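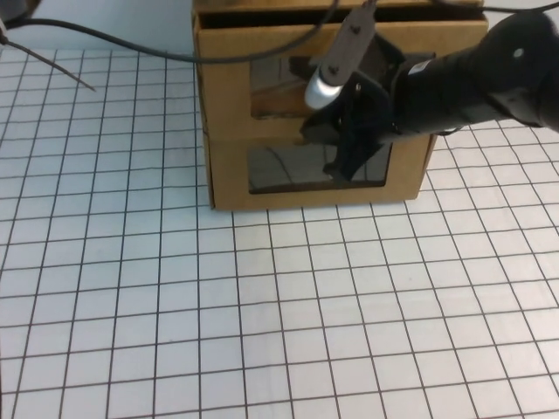 Fig. 1 – Caixa de papelão com duas janelas, sobre a malha quadriculada.

Pessoal, na aula de hoje vamos falar de embalagem com janela, e eu adoro esse assunto! Comecem pela face da frente: duas aberturas retangulares, uma acima da outra, com uma faixa de papelão no meio. Essa faixa é o ponto que mais me interessa – se vocês afinarem demais, a frente perde rigidez e a caixa embarriga.

Na ficha do exercício Jadico (a da Leonora Mangubat, que está na pasta da turma) a margem mínima entre janelas é de 15 mm. Usem essa medida no primeiro modelo, depois a gente discute.

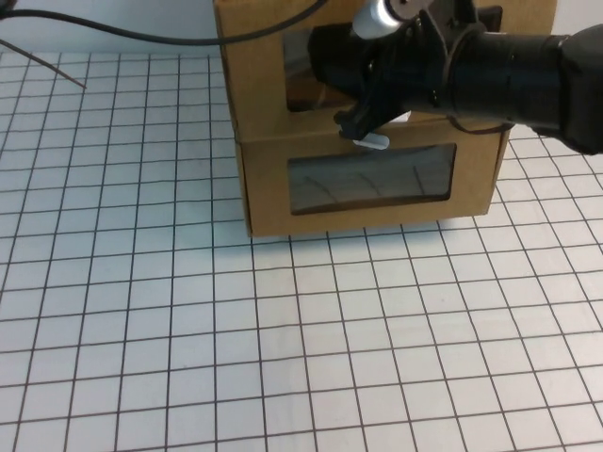 Outra coisa que sempre me perguntam é a malha. Eu gosto de trabalhar em cima dela porque dá para conferir o esquadro da base só acompanhando as linhas (e olha que caixa torta engana bem a gente!). Cortem as janelas com a chapa ainda plana, régua de metal, lâmina nova.

Para segunda-feira: planificação em escala, com as dobras tracejadas, e um modelo com 200 mm de altura. Quem fizer em dupla entrega um só.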